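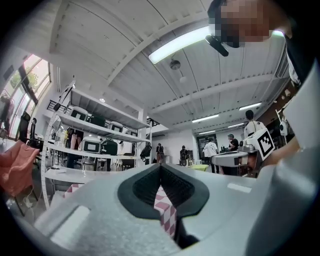
Frequently asked questions about folding and caring for checkered table cloths

We receive many letters at Drutine about the same small troubles with cloths, so I have collected the answers on one page. The page was last changed on 29/10/2025.

Which way should I fold a checkered cloth?

Follow the lines of the pattern. The checks are already a ruler for you. Bring one edge to the opposite edge and see if the rows meet. When the rows are straight, the fold is straight also. If the print is diamonds, follow the points of the diamonds and not the sides, otherwise the fold will run across the cloth at an angle.

My cloth is longer on one side after I fold it. What is wrong?

Most often the cloth was pulled in the washing and is no longer a true rectangle. Hold it by two corners, let it hang, and give a short pull along the side that is too short. Do this while it is still a little damp. If the hem itself was sewn crooked, pulling does not help, and you should fold by the pattern and accept the uneven edge.

Do I need a table, or can I fold in the air?

Both are possible. For a small cloth it is quicker to stand and fold in the air, with one hand on each side, and to let the lower part hang down freely. For anything wider than your open arms, please use a table. A plain white table is good, as you see at once every crease on a red or pink print.
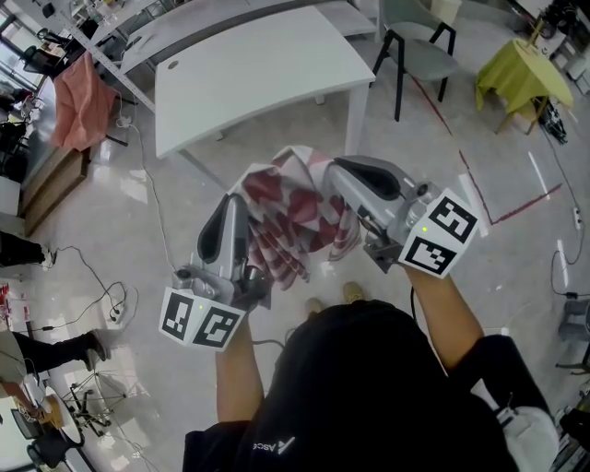

When folding in the air, keep the same distance between the hands until the cloth stops swinging, and only then bring them together. Many people hurry at this moment and the cloth becomes a bundle. If it has bunched in the middle, open it again fully. Trying to correct a bundle from outside takes longer than to begin again.

How many folds are best?

It depends on your shelf. In our storage room in Udcombe we fold in half 2 times along the length and after that in thirds across. The folded edge looks to the front, so we can take out one cloth without disturbing the others.

Will the red color run?

It can, in the first washes. Wash a new red and white cloth alone and in cold water. Do not leave it wet and folded, even for one hour – the red squares will lie against the white ones and may leave a pink shadow. We had this with a whole basket last December and could save only a part of it.

Can I iron over the folds?

Yes, but iron the cloth open and fold it when it is cool. If you iron a sharp line into it, the line will show on the table, and on cotton it becomes weaker with the years.

How do you store so many cloths?

We have almost 1,000 cloths in use between Udcombe and Prandcombe. They are on open shelves, sorted by size first and by color second. Of these, 271 are checkered. Each shelf has a card with the size, and we write the sizes on the hem with a laundry pen too.

What about cloths for round tables?

Fold a round cloth in half, then in half again, so that you have a quarter with one curved side. Then turn the curved part inwards until you have a rectangle. It will never be so neat as a square one.

Do you sell the cloths, or only rent them?

We only rent. For buying, you may ask at Fehr, where our own cloths come from. They also sell the cotton by the meter, if you prefer to sew the hem yourself.

May I return a rented cloth unwashed?

Yes, please do. Shake out the crumbs, let the cloth dry if something was spilled, and fold it loosely. Write on the slip where the stain is and what made it, for example wine, wax or grass. With wax, please do not scrape it with a knife.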